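Moving a sewing table twice in one fall

Saturday, December 11, 2021

We have been in the new apartment in Cisasbridge since September and I only got the sewing corner working last week. The move itself was two trips in a rented van. Everything after that was slower.

The old place had a spare room, so I never thought much about space. Here I have one wall in the living room, between the radiator and the door to the balcony. My first try was under the window. Good light in the morning, but by three in the afternoon the sun was right in my eyes, and the curtain kept getting under the presser foot. I gave up on that after 13 days and carried the table across the room.

The second spot is darker. I bought a clamp lamp from Hotevano and it is fine, although the arm sags a little and I have to push it back up. I also had the machine serviced at Wevley before I set it up again. They replaced the belt and cleaned out more lint than I would like to admit. The thread tension is even again and I have stopped blaming the cheap bobbins.

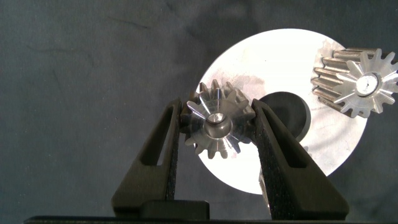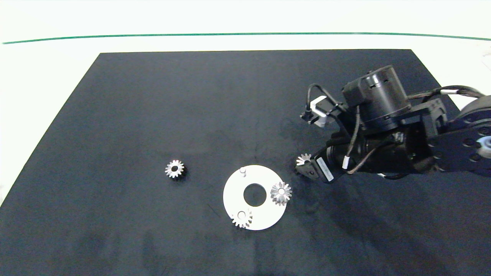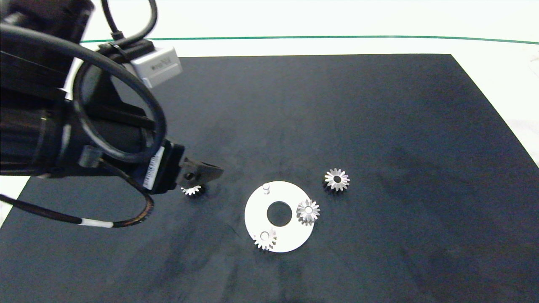 Dark background, all three.

The fabric was the bigger job. I had over 2,630 grams of scraps in one bag, and most of them were too small for anything. I kept the linen and the heavier cotton and gave the rest to the school down the street. What I kept fits in two drawers – one for light colors and one for dark.

First project in the new corner was a set of napkins, because they are all straight lines. The next one is a coat lining from the Kiều pattern I bought last winter and never opened. I have read the instructions twice and still don't follow the part about the back vent. I may sew it once in an old sheet first and see where it goes wrong.

I still need a proper chair. The kitchen one is too low, and with a cushion on it I can't get my knees under the table.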